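회사 소개

안녕하세요. 후사드(Husard)의 홈페이지를 방문해 주셔서 감사합니다. 저는 대표 고야마 준페이입니다. 한국에 와서 일을 시작한 지 오래되었지만, 한국어 문장은 아직 조금 딱딱할 수 있습니다. 이 점 너그럽게 읽어 주시기 바랍니다.

후사드는 작은 쟁반과 정리용 트레이를 만드는 회사입니다. 책상 위, 세면대 옆, 현관 선반처럼 좁은 자리에 놓고 쓰는 물건을 주로 다룹니다. 처음에는 저와 쓰치야 소타, 2명이 시작하였습니다. 쓰치야는 설계를 맡고, 저는 거래처와 연락하는 일과 포장을 맡았습니다. 첫해에는 포장을 하는 시간이 제일 길었습니다.

트레이는 모양이 단순한 물건입니다. 그래서 만드는 일도 간단하다고 생각하시는 분이 많습니다. 그러나 폭이 조금만 넓으면 선반에 들어가지 않고, 조금만 좁으면 안경이나 열쇠가 걸립니다. 저희는 견본을 만들면 먼저 사무실에서 직접 사용합니다. 펜을 넣어 보고, 칫솔을 넣어 보고, 손님에게 과자를 담아 드리기도 합니다. 사용하면서 불편한 점을 종이에 적고, 쓰치야가 그 종이를 보고 도면을 고칩니다. 모서리의 둥근 정도는 지금까지 가장 많이 고친 부분입니다. 닦을 때 천이 모서리 안쪽까지 들어가야 하고, 손으로 잡을 때에도 아프지 않아야 합니다.
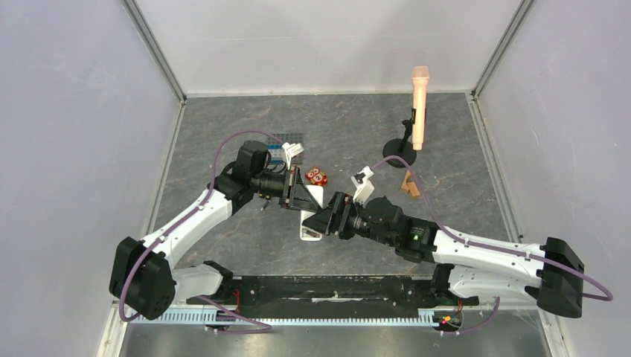
모서리를 둥글게 한 좁고 긴 흰색 트레이

현재 저희 제품은 두 가지 시리즈로 나누어져 있습니다. '칼톤'은 좁고 긴 형태이며, 필기구와 주방의 작은 도구를 넣는 데에 적합합니다. '프로브스카'는 조금 더 깊은 형태이며, 욕실이나 화장대에서 사용하시는 분이 많습니다. 색을 포함하여 모두 38종이 있고, 그중에서는 흰색을 찾으시는 분이 가장 많습니다. 흰색은 때가 잘 보인다는 의견도 받습니다. 그 말씀은 맞습니다. 다만 때가 보이면 바로 닦게 되므로, 저는 집에서도 흰색을 사용하고 있습니다.

제품을 담는 상자는 이케다 포장에 부탁드리고 있습니다. 상자 안에 비닐을 넣지 않고 종이만으로 트레이를 고정하는 방법도 이케다 포장과 같이 생각하였습니다. 매년 5월에는 상자와 설명서를 다시 점검합니다. 설명서의 글자가 작다는 전화를 받은 다음에는 글자를 크게 하고 내용을 줄였습니다.

저희 제품을 취급하는 가게는 약 60곳입니다. 가까운 곳에 가게가 없는 경우에는 이메일로 주문하실 수 있습니다. 낱개 주문도 받고 있으니 부담 없이 연락해 주십시오. 학교나 사무실에서 서랍의 크기에 맞추고 싶으실 때에는 서랍 안쪽의 가로, 세로, 깊이를 재어서 보내 주시면 됩니다. 쓰치야가 확인하고 맞는 제품을 안내해 드립니다. 맞는 것이 없을 때에는 없다고 말씀드리겠습니다.

사용하시다가 궁금한 점이 생기면 언제든지 문의해 주시기 바랍니다. 답장은 제가 직접 쓰고 있어서 하루나 이틀 정도 걸릴 수 있습니다.

2019년 12월 8일
후사드 대표 고야마 준페이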